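The Clinia hand came up for review on a Thursday, and I had promised myself I would be fair to it. I had already made up my mind in favor of the Osar, you see, the way a person makes up her mind about a dog at the shelter before she has walked past the other cages. The Osar was slow and a little clumsy, but it let go of things gently, and I have always liked that in anybody.

Quezada, the company that paid my rent that year, wanted 700 runs from each hand, every one of them in the simulator, and wanted to know by fall which of the two they should buy. So I poured my coffee, loaded the room, and let the Clinia open its fingers above the plate.
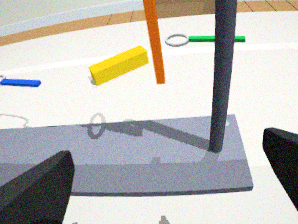
My grandmother sorted buttons for a living (she really did, in a back room over a bakery) and she used to say that you learn a hand by watching it wait. I thought of her every time I paused a run. The Osar waited like a man at a bus stop, always shifting. The Clinia just held there, as quiet as you please, and I found that I was holding my breath along with it, which is a silly thing to do for a piece of arithmetic.

By evening I had 43 runs I couldn't explain. They weren't failures, exactly. The hand would settle over a tool, and then drift a hair to one side, as if it had remembered something. I checked the controller, and I checked it again with my shoes off, and I called up the wide view of the room and sat looking at it until the streetlights came on outside my own window.

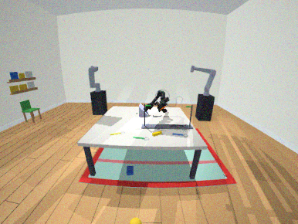
Plutska, September

Dear all,

You asked for a recommendation and I'm afraid you are getting a letter. Please buy the Clinia. The scores are so close that you could argue for either one, and the drift is still in there, and I'd like 9 more days with it if you can spare them. I have started saying good night to it when I close the laptop, and I would feel bad stopping now.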